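Unit 4 – Fluid intake and kidney stones
Course notes, L. Collado

Kidney stones form when the urine is too concentrated. The usual advice to adults who have had one stone is to drink enough to pass more than 2 litres of urine per day. In hot weather, or in physical labour, the need is higher.

Please remember for Monday:
– 1,000 mL is one litre; convert before you fill in the Gindex sheet
– water first, sweet drinks less
– patients with heart failure need their own limit – ask the physician

Reading: Goicoechea, page 27.
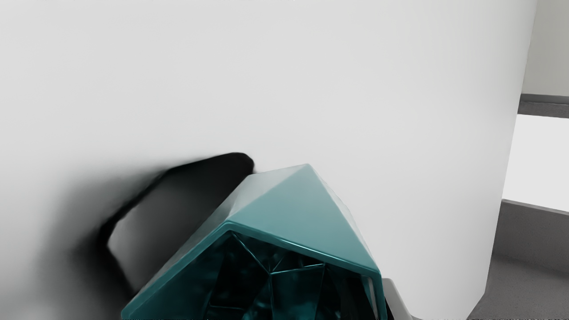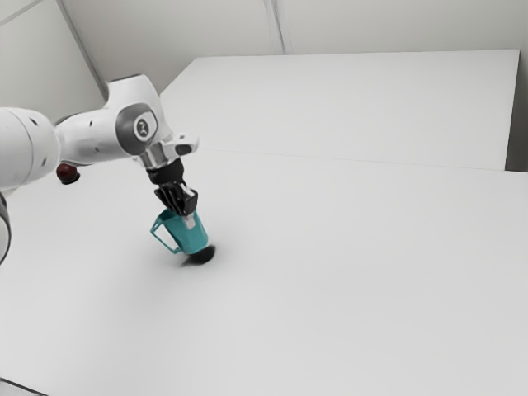

Computer renderings, both with a teal object; the second shows a pitcher.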